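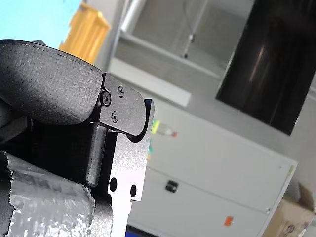
Tistia Household Placements
Live-in Domestic Staff: Home Safety and Working Conditions Checklist
Property: Steiner residence, Flusov
Type of visit: Pre-placement, with follow-up
Completed by: Gebhard Imhof
Month: October

Ratings: OK = meets the placement standard. ACTION = must be corrected before the start date. NOTE = acceptable, comment for file. N/A = not applicable to this household.

The checklist covers the room provided to the employee, the equipment the employee is expected to use, and the written terms. It does not replace an electrical or gas inspection by a licensed person. Where the householder's account and the condition on site did not agree, the condition on site was rated.

SECTION A. EMPLOYEE'S ROOM

A1. Separate room with a door that closes fully: OK
Ground floor, rear, next to the laundry room.

A2. Door can be locked from the inside and opened from the inside without a key: ACTION
Lock is a keyed deadbolt on both sides. With the key removed, the occupant cannot get out. Replace with a thumb-turn on the room side. The householder asked whether leaving the key on a hook by the door would be enough. It would not.

A3. Spare key arrangement agreed in writing: ACTION
Householder holds a spare and had not thought of this as something to write down. Entry without permission to be limited to fire, flood, or medical emergency. Add to terms, Section E.

A4. Window opens and gives a second way out: OK
Sash is stiff but travels its full height. Security bars were removed by a previous owner; the bolt holes have been filled.

A5. Smoke alarm in room or directly outside: OK
In the hallway. Sounded when the test button was pressed.

A6. Heating: NOTE
No radiator. The room is heated by a portable electric heater rated at 2,000 watts, plugged directly into the wall. Tip-over switch works. The heater must stay off extension cords and power strips. A fixed heater is preferred and the householder has agreed to get a quote, but this is not a condition of placement.

A7. Bed, mattress, and storage for the employee's sole use: NOTE
Bed and mattress OK. One half of the closet was still full of the family's winter coats. To be cleared.

A8. No household equipment stored in the room: ACTION
Paint cans and a container of mineral spirits under the bed. Move to the outside shed. Recheck at follow-up.

SECTION B. LAUNDRY AND ELECTRICAL

B1. Outlets near water protected by ground-fault devices: ACTION
The outlet beside the utility sink is unprotected. Electrician required.

B2. Dryer outlet and cord: OK
220-volt circuit, separate breaker, cord undamaged. Breaker panel is labeled, although the label for the dryer is in pencil and should be redone in ink.

B3. Dryer vent clear and connected: ACTION
Vent hose had separated from the wall collar and lint had collected behind the machine. Householder reattached the hose during the visit. Lint still to be cleared and the collar clamped. Lint screen to be cleaned after every load; add this to the task sheet.

B4. Iron and ironing board: OK
Iron cord has no splits or scorching. Board locks at working height.

B5. Floor drains, no standing water: OK

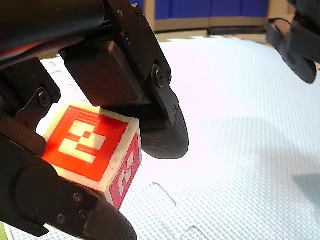
B6. Employee shown how to shut off water and electricity: NOTE
To be done by the householder on the first day. The main water valve is behind the washing machine and takes some reach. A printed card with both locations should go on the inside of the laundry room door.

SECTION C. CLEANING PRODUCTS AND TASKS

C1. All products in original, labeled containers: ACTION
Two spray bottles had no label. The householder believed one was diluted Clollura descaler and was not sure about the other. Dispose of both. Do not relabel from memory.

C2. Acid and bleach products stored apart: ACTION
Clollura descaler and chlorine bleach were on the same shelf under the kitchen sink. Move the descaler to the laundry cabinet. The label warns against mixing, and the task sheet must repeat the warning in a language the employee reads well.

C3. Gloves and eye protection supplied at the employer's cost: ACTION
Gloves present, one size only, too large for most people. Buy the employee's size after the interview. No eye protection on site.

C4. Ladder or step stool: OK
Step stool with handrail, feet intact.

C5. Work at height: NOTE
The draft task sheet included washing the outside of the upstairs windows. This was struck out during the visit. Exterior window work above the ground floor is excluded from all Tistia placements – the householder may hire a window cleaner.

C6. Lifting: NOTE
An elderly relative stays with the family for part of the year. Helping this person in and out of bed is care work and falls outside a housekeeping placement. If it is wanted, a separate agreement and training are needed.

SECTION D. KITCHEN

D1. Gas shutoff accessible: OK

D2. Carbon monoxide alarm: ACTION
None found on the ground floor. Required before anyone sleeps in the rear room, given the gas water heater across the hall.

D3. Fire extinguisher, charged, within reach: NOTE
Gauge in the green. Mounted directly above the stove, where it could not be reached during a stove fire. Relocate to the wall by the back door.

D4. Employee has access to food and refrigerator space: OK
One shelf assigned. Meals included in terms.

SECTION E. WRITTEN TERMS

E1. Hours, rest breaks, and days off stated: ACTION
The draft says "as needed." Not accepted. Start and finish times must be entered, with evening babysitting listed and paid separately.

E2. Pay method and pay slip: OK
Bank transfer, monthly slip.

E3. Identity documents remain with the employee: OK
Householder may view and copy documents where the law requires it. Originals are handed back at once.

E4. Phone and internet access outside working hours: OK
Signal in the rear room is weak. Wi-Fi is adequate, tested with the door closed.

E5. Cameras: NOTE
One camera at the front door, one in the living room. Both disclosed in the draft terms. None in the employee's room, bathroom, or the hallway between them.

E6. Contact for complaints: OK
Tistia office number to be posted on the laundry room card with the shutoff locations.

RESULT

Placement on hold. All ACTION items to be closed before a start date is set. Items A2, B1, and D2 need a second visit. The remaining items can be closed with receipts or a revised copy of the terms, sent to the Flusov office.

Follow-up visit: requested by householder for a morning, after the electrician has been.

Signed: G. Imhof
Copy to: householder, placement file, candidate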